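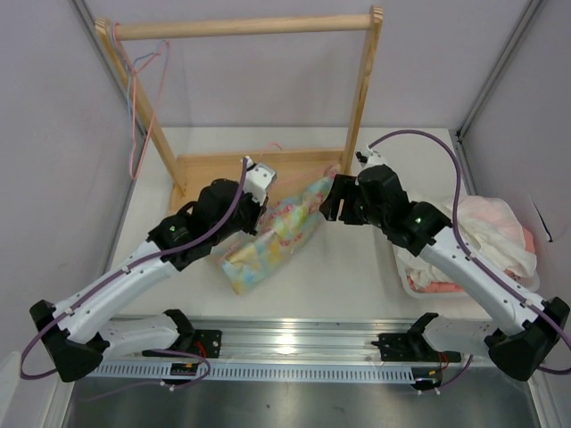 Jannik Buschmann wrote in to say that a hip score on a kennel's website proves nothing until you've looked it up yourself. I agree, and I'd go further.

## Checking a litter ad before you send a deposit

1. **Get the full registered names of both parents.** "Rothe" is a call name. You can't search a database with it.
2. **Look up the hips and elbows.** Ask for the certificate number, then find it on the registry's own site. A screenshot doesn't count. I was sent one for a Tendgate female that belonged to a different dog.
3. **Ask which lab ran the DNA tests.** "Clear by parentage" may be fine for one generation. After that I want a new test.
4. **Read the deposit terms.** One seller wanted $1,000 down on a $4,000 puppy, nonrefundable, before the litter was born. I passed.
5. **Call 2 past buyers you picked yourself.** The ones a breeder hands you will be happy.

Be wary of "champion lines." Go back far enough and nearly every purebred has a champion somewhere. I care about the parents, and whether I can meet the mother.

If the breeder gets annoyed at step 2, stop there and keep your money.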